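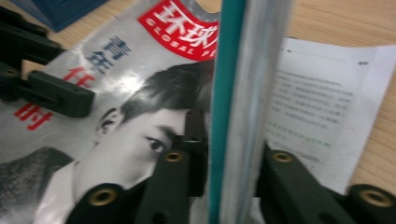

The first thing you learn about the Jernix Stollum is that it has no clutch pedal, no gear lever and, on cold mornings, no particular interest in leaving. The second is that its owners will forgive it anything.

Jernix built small electric delivery vans for bakeries, post offices and anyone else whose day consisted of stopping. It was a sensible idea carried out by people with a shaky hold on sensible. The Stollum had a sliding door on the wrong side for half its customers, a heater listed as an option, and a windshield wiper that cleared a generous area directly in front of the passenger seat. There was no passenger seat. That was an option too.

The company made 321 of them before the money ran out one March, and it has been a curiosity ever since. Lately it has become something worse, which is a collectible.

I blame Henk Verhoeven. He bought his first Stollum to haul tile samples and now has six, four of which move. He keeps them in a former dairy with a good roof and a bad floor, parked nose to tail in the order he intends to fix them. The order hasn't changed in years. When I visited he handed me the key to the healthiest one, wished me luck and went to stand behind a wall.

Driving it is simple enough. You turn the key, something under the floor clicks, and you wait to find out whether it was the good click. Press the right pedal and the van sets off with a hum like a refrigerator with plans. The steering is light to the point of being a rumor. The brakes are excellent, mostly for lack of anything to do.

It is also, I'm sorry to report, a lovely thing to sit in. The windshield is enormous, the seat is upright, and you look down on the traffic like a man on a kitchen chair. People wave. A cyclist waved as he passed me, and then waved again from the top of the hill, where he had stopped to eat a banana.

The trouble is range. The brochure promised a full working day, without saying whose. On its original batteries a Stollum could cover a decent bread route provided the bread was not too heavy. Those batteries are long gone, and what replaces them is where friendships end.

One camp wants modern cells. Dušan Stojanović sells a conversion kit he calls the Gema, which drops into the old battery tray and gives the van 175 kilometers between charges, more than anyone has ever wanted to travel in one. It also weighs so much less than the original pack that the back end sits up like a startled cat, so he includes a pair of softer springs and a note telling you to fit them first. Most buyers, he says, read the note second.

The other camp wants lead, acid and suffering. Its members point out that the van was balanced around its batteries, that the charger cabinet is half the charm, and that a Stollum with a usable range is just a van.
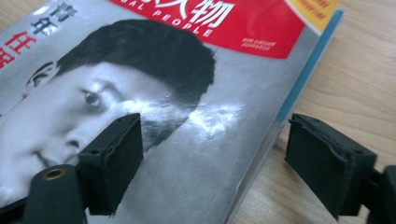
Sixten Aasen falls firmly in the second camp, and told me over the phone that he would sooner push his than convert it. He had, he added, pushed it twice that week. When I asked how far, he said that wasn't the point, and then that it was mostly downhill.

What both sides agree on is the Perrin controller, the gray box behind the driver's seat that decides how much electricity reaches the motor. It was made for forklifts and has never really accepted the transfer. When it fails, it fails at full power, and for a few seconds the Stollum is nearly quick. Verhoeven has had this happen to him outside a school, a bank and his own wedding. He keeps a spare in the glovebox, wrapped in a dish towel.

Prices, meanwhile, have gone silly. A rough van used to be free if you brought a trailer and didn't make eye contact. Now the same van has a "barn find" sticker and a seller who knows what he's got – even though what he's got is a rusty box with a mouse in the fuse panel. Complete examples, with the heater, change hands quietly between people who already own one.

Should you join them? If you need to deliver something, buy a newer van. Any newer van. If you have a short commute, a flat town and a tolerant family, go and see Verhoeven's six before you do anything rash. Take gloves, and ask him to drive first.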